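Last updated 17th December

We use cookies to remember your preferences. By continuing to read you accept this.

Five weeks off the bike, and what my knees think

My friend Izzati Sumampouw talked me into a February tour back when it was warm out and I was full of noodles. The plan is the old canal route from Bresero to Broltden, 392 miles, with all our own gear. I said yes before she finished the sentence. Then I got a cold, then my back went out lifting a bag of cat litter, and by the time I looked up I had not ridden farther than the mailbox in five weeks.

So on Saturday I pumped up the tires and did a little loop to Bellis and back. It is flat. I want that on the record. A child on a scooter passed me near the feed store and gave me a look I can only call supportive.

The bike itself is fine. I put new brake pads on it in the fall and the rear rack is still solid, although one of the bolts has worked loose again and I keep meaning to put some threadlocker on it. My saddle has forgotten me completely. We had an understanding, that saddle and I, and now we are strangers on a bus.

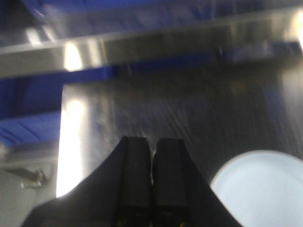 Two dark fingers, a bit of a blur.

Packing is the part I enjoy, so naturally I have been doing that instead of riding. I laid everything out on the bed and weighed it on the bathroom scale by holding each bag and subtracting myself, a method with a number of drawbacks for morale. Fully loaded I came in at more than 50 pounds of gear. Izzati, who tours with one spare shirt and a spoon, wrote back the single word "no."

I have since taken out the second pair of jeans, the hardback, and the camp chair. The camp chair went back in last night. I am 5 pounds lighter than I was and I feel good about it, mostly because of the chair.

Tudur Foulkes lent me his stove, a little folding thing that sounds like a jet leaving. I tried it out in the yard and boiled enough water for one cup of tea and a very small amount of oatmeal. He says to bring two fuel canisters. He also once rode to Ulleo in sandals, so I take his advice with some care. 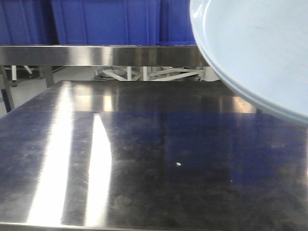

Chain cleaning is the chore I put off longest, and I paid for it on Sunday. I used the degreaser, then the brush, then an old sock, and then I did it all again when the second sock came up as black as the first. I did the work on the lid of the chest freezer, and however much I wiped it, it ended up with the same smudges and cloudy wipe marks as the steel tabletop in that photo. I have been told there is a kind of cloth for this. The chain now runs so quietly that I can hear my knees.

We still have to settle where to sleep on the third night. The campground Izzati likes is closed for the winter, and the motel wants a deposit and has opinions on bikes in rooms. Her cousin Larasati may have a garage we can use. I would be very happy in a garage.

Next weekend I'm going out with the bags on, half full, to see how the front end handles. If the rack bolt falls out I will let you know.

Get my posts by email: enter your address and hit subscribe.

Contact | Copyright, all rights reserved | Back to top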